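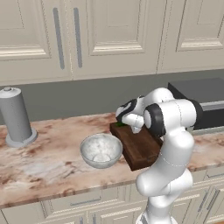 May, after the late shift

Kettle's on, shoes are off, and I've got half an hour before I fall asleep in this chair, so I'd better get it down while I still remember it.

Big day at Veler. We had the second planning session about the arm going into the prep kitchen, and this time they showed us the simulation for our bit of the work, the bench bit. Cream cupboards, pinkish marble, a bowl, a chopping board with something green on it and the arm reaching down to it. Our real benches are stainless and have been since I started, so Paiva leaned over and whispered that she'd take the marble if it was on offer. I got the giggles and had to look at my notes.

The plan, as far as I followed it: the arm does the fetching and placing. Veg to the board, veg to the tray, tray sorted for whoever's cooking. It starts on the slow side of the day, between 8 and 10 in the morning, and we keep the knives, the seasoning, the tasting and anything that goes near heat. We do 300 lunches on a normal day, and a fair whack of my morning is just carrying things from one spot to another and turning round again. My left shoulder has been telling me about it since summer. So I'm not against it! I said so in the meeting, which surprised a few people (me included).

Letay wasn't so sure. Letay Fikre has run the prep bench longer than anyone, and she asked the question I'd been too chicken to ask - who gets fewer hours? The manager said no one's hours change for 3 months and then there's a review. Letay wrote that down, word for word, and read it back to him. Good on her. He went a bit pink.

They had the tray job up on the screen after that, with the arm over the far end of a wooden tray and something green and something yellow down there under the gripper. 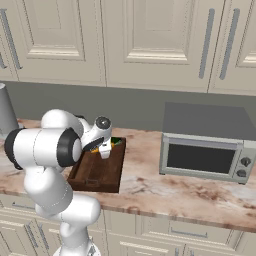
I kept thinking about how I load a tray. I don't think about it at all, is the thing. Soft stuff on top, the ugly tomatoes at the back so they get used in the sauce, and if a capsicum feels wrong in my hand it goes in the scrap bucket before I've even noticed doing it. I asked who checks for the wrong-feeling ones and they said that would stay with us, "at the inspection point". So I'm an inspection point now. I'll tell Mum, she'll be thrilled.

The training is two mornings, paid, and you learn how to stop it, how to restart it and how to set out the bench so it can find things. That last one will cause fights. Everyone has their own spot for everything and the night crew never put the boards back where we leave them. I've offered to draw up a bench map with Paiva, so there goes my lunch break for a while.

Walked to the bus with Letay afterwards. She says she'll do the training, but she wants the review date in writing first, and she wants one of us in the room for it. I said I'd go if no one else put their hand up. Probably should have slept on that one.

Need to ring the physio tomorrow, and get milk.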